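Call for participants: bedroom storage and small belongings study
Grerkley Institute for Domestic Life, Mamitholm

The Institute invites adults living in Mamitholm and the Lau district to take part in a study of how people sort, box and put away small personal belongings in their bedrooms. The study forms part of the Monditz programme on everyday housekeeping.

What participation involves

Participants will complete 2 sessions in their own home, each lasting no more than ninety minutes. In each session you will be asked to gather small items kept on or near the bed, place them in a box of your own choosing and decide what stays, what moves and what goes. Soft toys, yarn, cables, brushes and packets of all kinds are welcome. You need not tidy beforehand - the study concerns rooms as they are ordinarily kept.

Who may apply

Applicants must be aged 19 or over and must have the regular use of a bedroom. Shared rooms are eligible, provided that every occupant gives written consent. We are seeking roughly 300 participants.

Payment

A fixed payment is made on completion of the second session. Travel is not required. 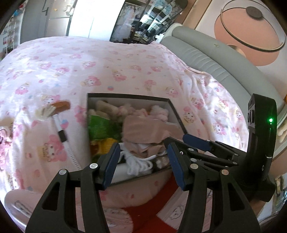
Lau wrote after taking part in the pilot that the sorting itself went quickly, and that most of the session was spent on a few things with no obvious place to go. Applicants should allow time for such decisions, and may leave any item unsorted if they prefer.

How to apply

Please write to the Study Office, quoting reference 2511, with your name, postal address and preferred times. Saturday sessions are available on request. Applications close at the end of March, and all applicants will receive a reply.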